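Garra nova no braço, enfim! Passei a manhã trocando a Dulden de sempre pela Poltum, que chegou em fevereiro e ficou na caixa porque eu não achava o adaptador do punho (estava na gaveta dos cabos, claro). O teste é o mesmo de sempre: flores artificiais, hortênsias e rosas, porque caule fino é o que mais derruba garra por aqui. 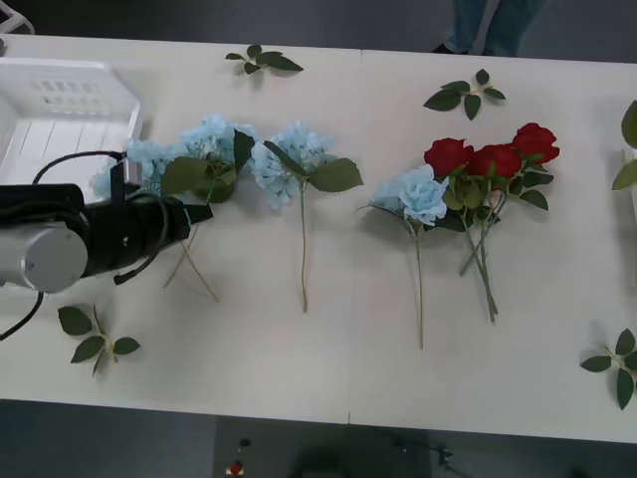

Talha Memon me escreveu dizendo que eu devia baixar a força antes de mexer na velocidade, e que na Zamudio ele só teve sossego com 13 newtons. Pois baixei! Em 34 tentativas a Poltum errou duas, as duas em caule muito deitado na mesa – a Dulden, com o mesmo controlador, errava bem mais e ainda amassava as folhas.

O que me irrita é o software. A calibração some toda vez que reinicio o controlador, e o manual fala de um menu que na minha versão não existe. Se alguém aí usa Poltum com controlador Jurklow, me conta nos comentários como resolveu?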